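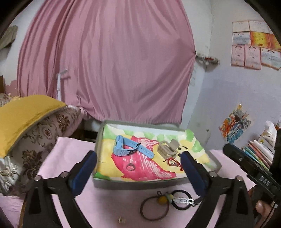 I've had the Stillance hand grippers for four months and I'm still grabbing them most evenings. You squeeze, the fingers close, and your demo is logged in the colour of whatever room you're in, no arm required! Zikia, my last kit, took 934 demos before I trusted it on small stuff like hair ties and bracelets. These felt right by the second session.
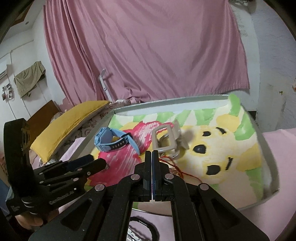

Fingers closed over the tray, watch and buckle still to sort.

Gripes? The grip gets heavy after two hours. Four stars, and I'd buy them again.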